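Buscar en la revista... Todas las secciones Buscar

¿Cómo se compra un brazo robot?

Imagina que tu escuela quiere un brazo robot para recoger papeles y cartulinas. Parece fácil: se mira un catálogo, se elige uno y se paga. Pero antes hay que hacer un plan, y el plan empieza con una pregunta: ¿qué tiene que agarrar?

Una pelota se agarra por los lados. Una hoja de papel tumbada es más difícil, porque es muy fina y los dedos del robot chocan con el suelo. Si la hoja tiene un doblez, a veces queda un borde levantado y el trabajo se hace más sencillo.

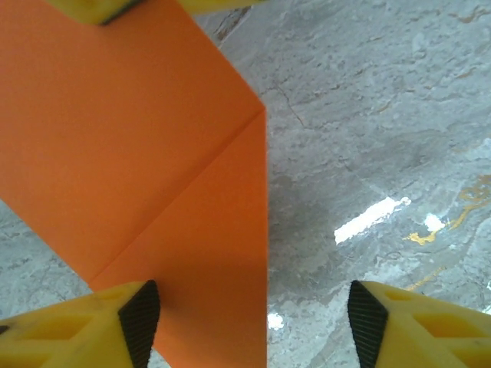
Después se piensa en los dedos. La pieza que agarra se llama pinza, y muchas veces se vende aparte. En la lista de la escuela Elum, por ejemplo, el brazo costaba 3000 euros y la pinza de dos dedos, 396 más. Quien solo mira el primer precio se queda sin dinero para el segundo.

También hay gastos pequeños. Las almohadillas de los dedos se gastan con el uso — igual que la suela de tus zapatillas — y hay que comprar otras. En Elum apuntaron 482 euros para repuestos y cables. Si sumas las tres cantidades, salen 3878 euros. Esa suma se llama presupuesto.

Falta pensar en el sitio. Un suelo brillante refleja las lámparas, y esos reflejos pueden confundir a la cámara del robot. El mármol, además, tiene vetas y manchas. Para una persona son un dibujo de la piedra, pero un programa puede tomarlas por el borde de un objeto. Por eso conviene probar el robot en el mismo suelo donde va a trabajar, antes de pagarlo.
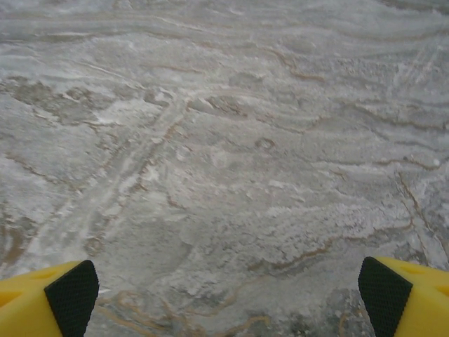

Talha Khokhar pregunta si no sería mejor alquilar el robot un mes y comprarlo después. Es una buena idea cuando no se sabe cuánto se va a usar. El alquiler cuesta dinero, pero menos que un robot guardado en un armario. Antes de firmar hay que leer quién paga si algo se rompe.

Palabras nuevas
Presupuesto: lista de lo que se va a gastar, con su suma.
Repuesto: pieza que se cambia por otra gastada.

Comentarios (2)

Mudassar Bhutto
En mi clase hicimos la suma y nos olvidamos de los cables. Tuvimos que empezar otra vez.

Fokgate
¿Y la electricidad también se apunta?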